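Ticket: wrist stream flagged as near-static, Gruditz collection
Component: Gurnard recorder, wrist camera channel
Priority: medium
Status: open, workaround in place

Summary

The Trirent ingest filter rejected 251 of 2,792 episodes from the Gruditz set with the code WRIST_LOW_MOTION. The rejected episodes have normal joint traces and normal gripper commands. Replaying them shows the arm moving the whole time. The filter computes frame-to-frame change over the full wrist image and drops an episode when the average falls under the threshold. Our reading is that the arm's own parts take up too much of the picture, so the moving background never carries enough weight.

Environment

Gurnard recorder, current build. Naseri labeling queue downstream. Filter settings at default, no per-camera mask loaded.

Steps taken

1. Pulled frames from the session where the rejections started. The gray housing covers the upper part, and the black cylindrical part takes most of the lower right. What remains is a blurred light gray surface on the left with very little texture in it, plus a narrow bright strip at the far right. A difference filter has almost nothing to work with here. 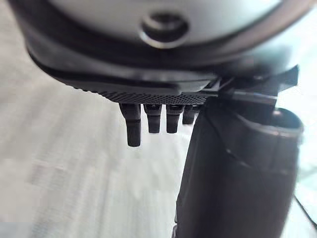 2. Checked the recorder for dropped or repeated frames. Timestamps are evenly spaced and no frame hash appears twice in a row. Ruled out.

3. Checked exposure lock. It was on for every rejected episode and for most of the accepted ones. No correlation found.

4. Re-ran the filter on 100 rejected episodes with a hand-drawn mask over the housing, the four pegs under the plate, and the cylinder. 67 passed. The other 33 still failed, all of them with the background out of focus for most of the episode.

5. Compared against a frame with more going on behind the arm. The floor has a wood-grain pattern with long diagonal streaks, sharpest just below the pegs, and there is an orange-brown block-like object past the bright rim of the cylinder. The arm parts still take up a large share of the image, including a second rounded one in the lower left corner.
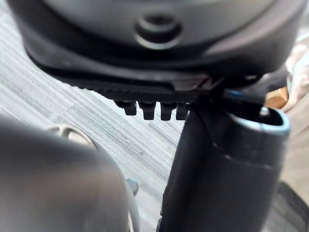

The mask from step 4 does not carry over cleanly between views. It was drawn on one frame and assumes the robot's outline stays put in the image. Where a second part of the robot enters at a corner, the mask misses it and the score picks up that part as scene motion. This inflates the number — an episode can pass for the wrong reason. Any pass count from a fixed mask should be treated as an upper limit until this is fixed.

6. Tried lowering the threshold instead. At half the default, all 251 come back, but so do the idle recordings from the start-up checks, and those should stay out. Reverted.

Workaround

Rejected episodes are parked, not deleted. Do not push them to Naseri by hand. The labeling queue reads the reject code as final and will not pick up a corrected score later. Use the hold flag.

For new recordings, run the filter in report-only mode and use joint motion as the keep/drop signal. Set it in the session config before starting Gurnard. Changing it mid-session has no effect until restart.

Open items

— Generate the mask per frame from joint state. Needs the wrist camera calibration, and the one on file predates the last remount.
— Decide what to do with the 33. They may be valid for the action data and useless for the image data. Trirent has no way to mark an episode that way at present.
— Document the reject code. The current help text says "camera may be covered," and that cost us most of Wednesday checking lenses and connectors.

Update, 4:40 p.m.: calibration rerun requested. Leaving the ticket open until the per-frame mask has been tested on the parked set.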